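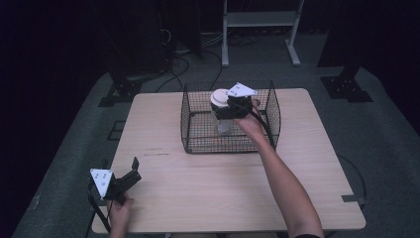 3. The sorting table

3.1 Why we changed it

The refill station at Flurkar takes back empty bottles from the student kitchens in the Hanitz building. Until December the bottles were put straight on the floor next to the sink, and whoever had the shift carried them over by hand. Our group was asked to suggest a better layout for one term, using furniture the building already had.

We chose a light wooden table from the store room and one black wire mesh basket. The basket stands on the far half of the table, so the near half stays open for work. We tried it first on the near edge, but then the labels and the logbook had nowhere to go.

3.2 The basket

We compared the wire basket with a closed plastic crate from Muli. The crate is stronger and it stacks. With the basket you can see through the walls, even when looking from the side, and a clear bottle with a white cap is still easy to find in it. Tall bottles are taken out by the upper part, just under the cap. Short jars are harder to reach and we moved them to a tray.

The mesh has one drawback. Small caps that come off can get stuck in the grid at the bottom, and they have to be pushed out with a pencil.

3.3 Trial

The trial ran for 4 weeks. Over 440 bottles went through the station in that time, most of them clear plastic. We wrote down the type of bottle and whether it came back with its cap. Bottles without a cap were set aside and not refilled.

The table surface marks easily. There are dark scuffs to the left of the basket, and wiping with water did not remove them. A mat would help – the Drultton workshop has offcuts that are the right width, but we did not get one in time for this report.

3.4 Problems

Table height was the main complaint. Shorter students had to lean forward to reach over the rim of the basket. Turning the basket so that its short side faced the front made this a little better.

The logbook was not filled in for two of the evening shifts, so the total for the third week is too low. We have left it as it was written and did not estimate the missing numbers.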